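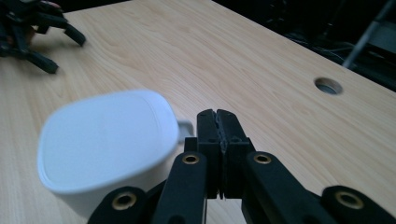
Following the fault reported to this list in November, all sites using the Rirkell hand-held grippers are asked to stop paired work until the check set out in this message has been done. The fault concerns fingers that stay shut after the trigger is let go. The serrated inner edges close up to a thin vertical gap, as on the nearer tool, and when the linkage binds they remain pressed together with nothing between them. The brass-rimmed bushings in the rounded ends of the arms are the parts to look at first.

Jolán Fülöp wrote:

> At Trenine the left-hand tool locked closed after 200 cycles on the lidded pot task. The operator tried to free it by hand and pinched a fingertip between two of the arms. The skin was not broken. The second tool had done 100 cycles and was still moving freely, but I have withdrawn both. Is the Plokau site seeing the same thing?

Plokau has since confirmed one case, at 60 cycles, with no injury. The tool has been sent to the Tóth workshop, where the bushings will be measured against an unused set. The cause is not yet known, and sites should not oil the joints in the meantime.

Before further use, please open and close each tool 200 times with nothing in its grip, and record any point at which it sticks. A tool that sticks even once should be labelled and set aside. Power must be off before anyone touches the arms - this applies to both tools of a pair, including the one that appears sound.

Replies should go to the whole list, with the site name in the subject line.

Equipment Safety Office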